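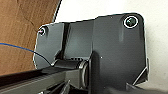
Gripper care notes, Stirnska cell

Maintained by Fadwa Ouali. Last checked in May.

This file covers the gripper on the Stirnska cell: how it is mounted, what gets checked, and what to do when it starts to drag. It does not cover the arm or the controller. For those, see the arm notes kept by Driss Zerouali in the same folder.

What you are looking after

The gripper plate is dark grey metal with a matt finish. Two round fixing points sit near its upper edge, one towards each end, at much the same level. The roller or pivot is lower down, in a recess at the base of the plate, and the rail comes in to it at an angle. Dust settles in that recess before it shows anywhere else, so start there.

The cable on the rail side is part blue and part black. Leave it some slack when you refit anything. Marwa Ait Ali pulled it tight once during a refit and the wrist camera dropped out every time the arm turned.

Before you start

Park the arm and switch the cell off at the wall. Wait 30 seconds. Put a clean cloth under the gripper to catch screws.

Regular check, every 2 weeks

1. Wipe the plate with a dry cloth. No solvent on the matt finish.
2. Brush out the recess by the roller. Use the soft brush from the Nemix kit.
3. Go over the small notches on the ledge above the roller with the same brush.
4. Move the fingers by hand through their full travel. They should feel the same all the way.
5. Check the fixings for play. Nip up anything that moves and write it in the log.
6. Look along the cable for rubbing where it passes the plate.
7. Power up and run the open and close test 17 times.

If it drags

Clean the recess again and repeat step 4. If it still drags with the power off, the fault is mechanical and the gripper has to come off. Ask Abdelghani Younis for the spare. If it moves freely by hand but drags under power, reload the gripper settings from the file named warkau_grip and run the test again.

After a refit

Redo the camera offset, even if the old plate went back on. Allow 6 minutes for the routine and keep the lights as they are while it runs.

Known problems

The offset routine sometimes stops at the first pose. Restart it from the menu.
The log page does not save if the name field is blank.

Changes to this file go through Ilham Abdelaziz.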